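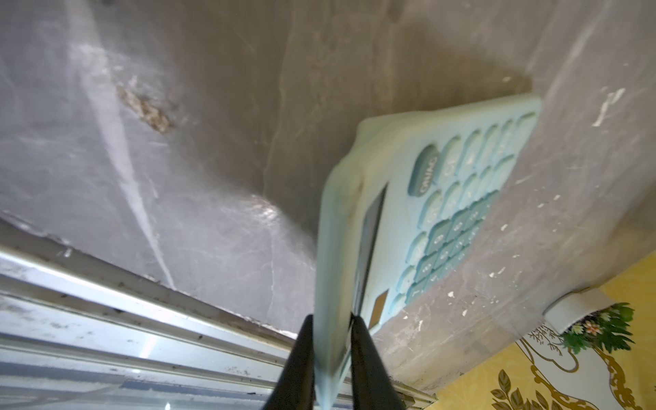
Teleop notes, week three: thin objects

The desk-items set is at 200 episodes as of Thursday. 40 of those are the calculator, and I have thrown out 30 of the 40. The rest of the set (tape roll, marker, small box) went in with very few rejects, so most of this post is about the calculator.

The task is short. Pick it up by the lower edge, carry it over, tilt it, put it down without dropping it. By hand it takes a second or two. Over the leader arm it takes me much longer, and the part that goes wrong is nearly always the last few centimeters.

Three things I found when I replayed the rejects.

First, gripper force. The leader trigger maps linearly to finger position, which is fine for a box. On a thin rigid case the useful range is a tiny part of the trigger travel. Too open and the case pivots around the contact point as soon as the far edge touches something. Too closed and the fingers flex, and when I let go the calculator jumps. I changed the mapping to a curve with more resolution near closed. Hajji, the config tool I use for the arm, lets you set this per task, but the setting is stored under "input shaping" and not under "gripper", where I spent an evening looking for it.

Second, the wrist view. With the case pinched by one edge and tilted, the face is at a steep angle to the camera and the case hides part of the surface it is going toward. I was placing by watching the overhead feed on the monitor, which the policy does not get. That is a bad habit. The demonstration contains a decision based on information missing from the observations, and the model learns to guess. I now cover the overhead window while recording. My success rate dropped for an evening and then came back.

Third, speed. My early episodes have a fast transfer and then a long hover while I make up my mind. The hover is poison for training. A policy that sees many near-identical frames with near-zero actions learns to sit there. Trimming the pauses in post helped somewhat, but it leaves small jumps in the joint velocities. Re-recording was better. I also get motion blur on the key legends when I move the wrist quickly, so slower overall and with no stops is the target.

Hanane Ashour read an earlier draft and asked why I don't just guide the arm by hand. I tried it for this task. Kinesthetic teaching gives smoother paths, and the approach angle is much easier to get right. The problem is that my hands end up in the wrist view, and the gripper still has to be commanded separately with a button. For a fixed waypoint job I would do it that way. For image-based training I am staying with the leader arm.

Current settings, for anyone with a similar setup: gripper curve exponent 2, force limit one notch above the minimum, camera exposure locked, auto white balance off. Episodes over 764 steps are discarded automatically.

Next is re-recording the 30 rejects, with the start pose varied more than I did the first time. Training run after that. I'll post the loss curves and the failures.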